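Ferry fined after deckhand hurt in mooring line accident

6 June 2019

Print this story
E-mail this story
16 comments | 83 shares

A ferry company must pay for new safety training after a deckhand's leg was broken by a mooring line at the Presthorpe landing, a marine safety report says.

Callum Sowerby, 19, was working his first season on the passenger ferry Obura when the line tightened and caught him below the knee. He was taken to the hospital and had surgery the same night. He has not returned to work on the water.

The report says the Obura was coming in against a strong outgoing tide with about 200 passengers on board. Sowerby had dropped the eye of the stern line over a post on the dock and was taking up the slack when the captain put the engines ahead to hold the boat in place. The captain could not see the stern from the wheelhouse and believed the deckhand was clear.

Sowerby was standing inside a loop of the line. A second crew member shouted to the wheelhouse, but the radio on the stern deck was switched to a different channel, and the engines kept running until a passenger waved from the upper deck.

Investigators found that the operator, Skarkel, had a written procedure for docking but had not gone over it with seasonal crew. Sowerby had been shown how to handle lines by another deckhand on his first morning. There was no record of the training, and no one had marked the area on deck where a line could snap back or tighten.
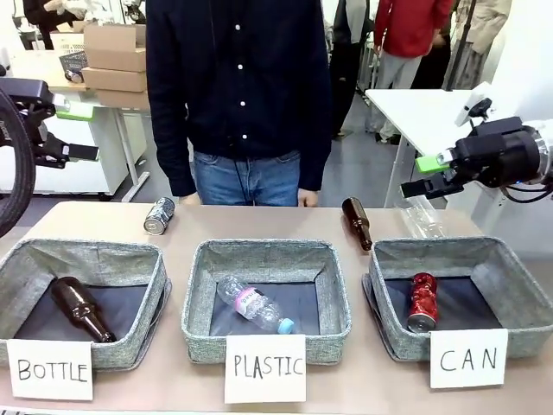
What the report recommends

The report asks Skarkel to paint the danger area on the stern decks of all its boats, fit a camera with a view of the stern in each wheelhouse, and check radio channels before every docking. It also says new crew should be signed off by a captain before they handle lines alone.

The company was fined under the harbor rules for failing to keep training records. The amount was not given in the report.

In a written statement, Skarkel said it accepted the findings and was sorry for what happened. It has hired Wuvance, a marine training firm, to run courses for deck crew. The first course is open to captains as well and will be finished by August, the company said.

The Obura is back in service on the Presthorpe route. Its stern deck has been repainted — the cameras have been ordered but are not yet fitted.

Print this story
E-mail this story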